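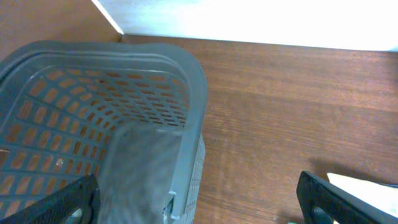

What Is Plastic Made Of?

Plastic is a material that people make in factories. It can be hard like a ruler, stretchy like a shopping bag, or clear like a drink bottle. All of these are plastic, but they are different kinds.

Where does it start?

Most plastic starts as oil or natural gas, which comes from deep under the ground. Oil and gas formed over millions of years from tiny plants and animals that lived in the sea. A small share of plastic is made from plants growing today, such as corn or sugar cane.

At a factory, the oil or gas is heated and split into simpler chemicals. These are joined together in very long chains. A chain like this is called a polymer. "Poly" means many, and "mer" means part.

You can make a model of a polymer with paper clips. One clip on its own is a single part. Hook 400 of them together and you have a chain that bends, tangles and is hard to pull apart. Real polymer chains are much too small to see.

How is it shaped?

New plastic usually leaves the factory as pellets the size of a grain of rice. Other factories buy the pellets, melt them and mix in colour.

For a solid shape, the melted plastic is squeezed into a metal mould. It cools, the mould opens and the object drops out. This is called injection moulding. Look at the bottom of a plastic cup and you may find a small bump where the plastic went in.

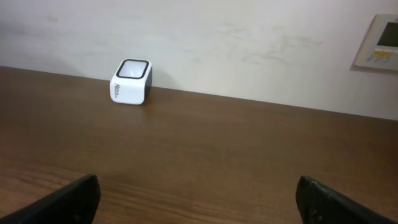

Bottles are made another way. A short, thick tube of warm plastic is put in a mould, and air is blown into it until it swells out to fill the space — a bit like blowing up a balloon inside a box.

Thin plastic film is made by blowing a huge bubble and rolling it flat.

What do the numbers mean?

Many plastic things have a small triangle on them with a number inside. The number tells you the kind of plastic. Number 1 is often used for drink bottles. Number 2 is used for milk bottles. Number 5 is used for yoghurt tubs and lunch boxes.

The triangle does not always mean that the object can be recycled. Each council has its own rules, so check the list for your area.

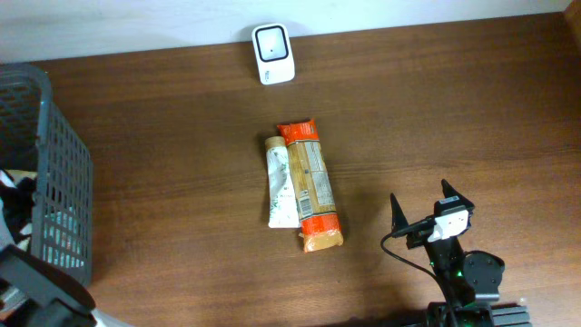

Some packets are made of several thin layers stuck together. One layer may keep out air and another may hold the printing. The layers are hard to separate, so these packets are hard to recycle.

How long does it last?

Plastic does not rot the way an apple core does. Sunlight makes it brittle and it breaks into smaller and smaller bits. Pieces less than 5 millimetres across are called microplastics. They have been found in rivers, in soil and in the sea.

Words to know

Mould: a hollow shape that melted plastic is pushed into
Pellet: a small piece of plastic, ready for melting
Polymer: a long chain made of many small parts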